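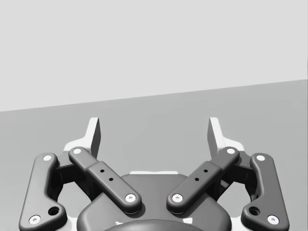 The Flunar fold-down desk costs $1,177, and for that sort of money I expected it to arrive with at least an opinion about where the screws go. I've had mine since June. What first appealed to me was the colour scheme, a plain pale wall with a flat grey surface meeting it and not one thing sitting on the grey. I wanted to live like that. I own too many mugs to live like that, but the desk went on the order anyway.

Assembly took most of a Sunday. The instructions call for a 4 mm hex key and supply something close to one. The hinges are very good, stiff and quiet, and the top stays level with a monitor at one end and my elbows at the other. The finish is another matter. It marks if you look at it with a biscuit in your hand.
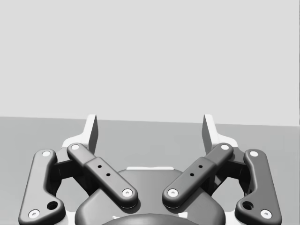

Plollow wrote under my first-impressions post that the marks come off with a damp cloth and a bit of bicarb, and that the real trouble starts when the wall bracket works loose after a winter or two. I've done the bicarb. It helped with the tea and did nothing for the biro. The bracket I check on bin night.

Folding it away is the selling point, and I've managed it twice. You need to clear the whole top first,
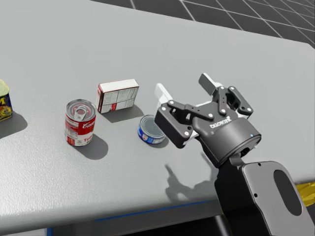
then lift with one hand and hunt for the catch underneath with the other, and by then you've remembered why you had a desk out. The Gultcombe version has a catch on the front, sensibly, but it's 90 cm wide and wobbles. Kaczmarczyk make a lovely one for $2,884, and good luck to them.

I'm keeping mine. Three and a half stars, the half for the hinges. 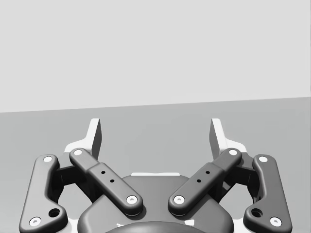

Grey surface, pale wall, nothing on top.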